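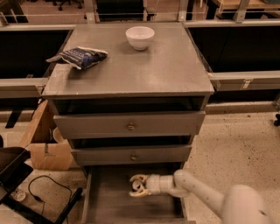 Jerura opens orders for drawer and cabinet kit

27 September 2025

Jerura has opened orders for Drisumura, a hardware and software kit that lets an existing robot arm open and close household drawers. Deliveries to customers in North America begin in January.

The kit consists of a two-finger gripper with curved, cream-colored fingers, a wrist adapter, a controller board and a license for the motion software. The arm is not included. Jerura lists adapters for three arm makers and will cut a custom plate for others at extra cost.

Most grippers sold for bench work close on an object from two sides. The Drisumura fingers can also be held open in a claw shape and used as a hook, so that a drawer can be moved by its front panel when the knob is too small or too smooth to grip. In the company's setup, the arm comes in from the side of a gray three-drawer nightstand and reaches into the bottom drawer, with the fingers close to the inner face of the front panel. The drawers above it have small round metal knobs.

Rated pull at the fingertips is 75 newtons. The software watches motor current during the pull and stops the arm if the load climbs faster than the set limit, as it does when a runner binds. The limit can be changed by the user. A second setting controls how far the drawer travels before the arm lets go.

Power is 24 volts DC, drawn from the arm's tool connector where one is fitted or from a separate supply. The gripper is sealed against dust but is not rated for washdown. Jerura specifies replacement of the finger pads every 8 months under daily use. Pads are sold in pairs and can be changed with a hex key.

Mitton, which distributes the kit, will handle installation and first-line support. Repairs go back to Jerura. Hashemi, a maker of assisted-living furniture, has taken the first production lot of 100 units for use in its fatigue testing of drawer runners and has an option on a second lot.

The first software release handles drawers only. Hinged doors are due in an update next year, free to buyers whose license is current. Sliding doors and drawers with push-to-open latches are not supported, and the company gave no date for either.

Pricing is by quotation. The license covers one arm and runs for two years from the date of shipment. Orders are taken through Mitton.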